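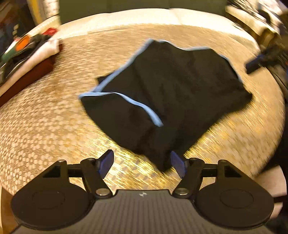 Black cloth, light blue piping.

About Holovko

Holovko is a small alterations and mending shop in Fladton. Christos Konstantinidis opened it with one sewing machine and a kettle, and the kettle has been replaced twice. Tülin Gündoğdu joined ten years ago to fix a zip and is still fixing zips.

We take up trousers, let out waistbands (no questions asked) and patch elbows. Roughly 125 items come through the door in a good month, more in April, when wedding guests try on last year's suit.

We don't do leather, curtains or miracles — though Tülin has been talked into curtains. Our second counter is in Hestmont, up the stairs behind the bakery. Please finish your bun first.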